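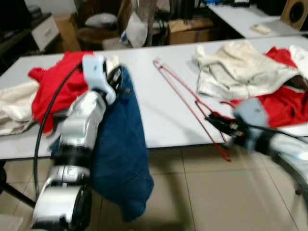 Winter clear-out, back room, February. Everything came out of the bags and onto the white table first, then whatever was fit to sell went on the rack. The dark blue piece we think is denim went to the mending pile in the end (hem). The off-white knit sweater was the one everybody wanted, three people asked Yolanda Palomino before she'd even put a price on it. Red with white trim went quick too. Lots of red this year, no idea why.

For anyone new: this is the clothes swap and sale we do out of the back of Redesska, twice a year, coats and knits in winter, the rest in June. You bring a bag, you get a ticket, you come back Saturday-ish hours and spend it. Tickets don't expire. Please stop asking if tickets expire.

554 pieces logged this time according to Trinidad Dagdag's notebook. Of those 322 went out on the rails, 132 to mending, the rest to the rag bin or back to whoever brought them. Last winter we didnt keep a list at all so can't compare.

Sorting rules, same as ever
Knits flat, never on a hanger. They grow shoulders.
Shirts on hangers, top button done up.
Jeans folded over the bar or on the shelf, either's fine.
Anything with a stain goes to Hedvika Matoušek, she has the soap and the patience.
Pockets!! Check them. Found a bus pass, a house key and a fair amount of candy. Key is still in the jar by the door.

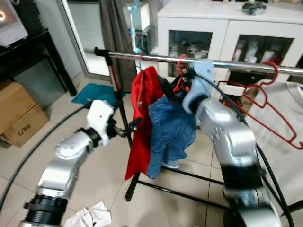

Rail order was by color for the first hour and then by size after Murali Mudaliar got tired of people asking where the mediums were. Size works better. Color looks nicer. We'll do size again in June, with a little card at each break so you can find your spot. Need more hangers as well, if you have spares at home bring them, plastic or wood, not the dry cleaner wire ones, they rust and leave marks.

Prices for next time, so it's written down somewhere:
Shirts and tops, one ticket
Pants, skirts, two
Sweaters, two, hand knits three
Coats, four, Yolanda has final say
Kids' stuff, free if you brought kids' stuff

Boris Hrubý wants a fitting corner with a curtain. Fine by me if he hangs the curtain. Mirror we have already, the long one from Vaněk, it just needs feet.
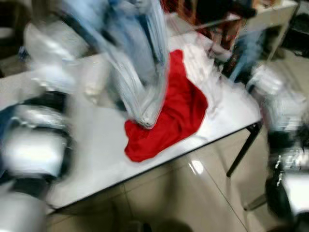

Leftovers got bagged up again by type, tops in one lot, bottoms in another, and labeled this time so we aren't opening every single bag in June to find the swimsuits. 12 bags in the storage closet now, which is over what fits, so the top ones are leaning. Careful with the door.

Still unclaimed: a gray scarf with fringe, one kid's mitten (left), and a belt somebody took off to try on pants and walked home without. Ask Trinidad.

Mending night is at 6:30, same room, bring your own scissors, ours are terrible. Hedvika is showing how to darn an elbow and there will be soup if Murali remembers the pot.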